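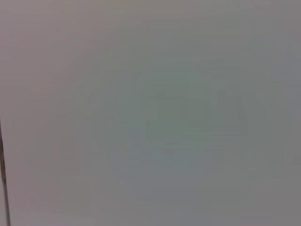
OK so a few of you asked how we're doing up here after the flooding, and I've been too tired to answer everyone, so I'm doing it as a thread. Get a snack.

Short version: we're fine, the house is fine, the basement is not. The Lurkberg road is still closed at the low bridge, so if you're trying to get to us from that side, please don't. Go over the hill through Prameck and add an hour.

The river had been high all week and I kind of stopped looking at it. Then the alert went off on my phone at suppertime and I thought it was another test. It was not a test! By the time I had my boots on, the water was over the lower field at Godel and into the parking lot behind the feed store.

We got the "be ready to leave" message first and the "leave now" message maybe one episode of TV later. I had always pictured a long gap between those. If you live near water, pack at the first one. I spent mine looking for the cat carrier.

(Cat is fine. Cat is furious.)

The shelter was the middle school gym in Prameck. They'd set up cots and a phone charging table, and somebody had brought an enormous pot of lentil soup. The county said 3,000 people were under the evacuation order across the valley, and I believe it, because the line for the showers felt like every one of them.

Big thank you to Aino Eskola, who teaches there and stayed up all night checking people in with a clipboard and a very dull pencil. She found my neighbor's mom a bed near the bathroom without anybody asking her to. I've never met anyone so calm at four in the morning.

People keep asking me about the levee. What I know is what we were told at the briefing: it did not break, the water came over the top at the Ghoneim bend where the bank is lowest. There was a rumor going around the gym that someone opened a gate on purpose. The county guy said there is no gate on that stretch at all. Please stop sharing that one.

They let us back in two days later, residents only, with ID. Bring your ID! My driver's license still has my old address on it and I had to stand there scrolling through my email for a water bill. The deputy was nice about it but the cars behind me were less nice.

So, the basement. Water came up to the second stair from the top. The furnace is gone, the washer is gone, and so are all the Christmas decorations, plus a box marked "IMPORTANT" that I'm scared to open. The smell is hard to describe – a pond, but with diesel in it.

Macario Villalobos came over with his big pump and ran it for us and then for the two houses past ours. He wouldn't take gas money. If you need a truck bed or a deck built this summer, hire that man.

Stuff I wish I'd known, in no order. Take pictures of everything before you drag it to the curb. Don't pump it all out at once if the ground outside is still soaked, the walls can push in (Macario told me this about one minute before I would have done it). Wear real gloves. Don't go near the breaker box, call the power company and wait.

The boil water notice is still on for everyone below the church. I know the tap looks clear. Boil it anyway, and that includes the dog's bowl and your toothbrush.

If you want to help, the school has plenty of clothes now, so please no more clothes. They need bleach, contractor bags, box fans and work gloves in small sizes. You can drop things off at the side door by the buses.

A couple of you asked if we'll stay. I don't know yet! Ask me in August when there's a furnace. Tonight I'm going to eat cereal for dinner and sleep in my own bed.

Adding one more since I'm getting messages – yes, the feed store is open, cash only, go in through the front.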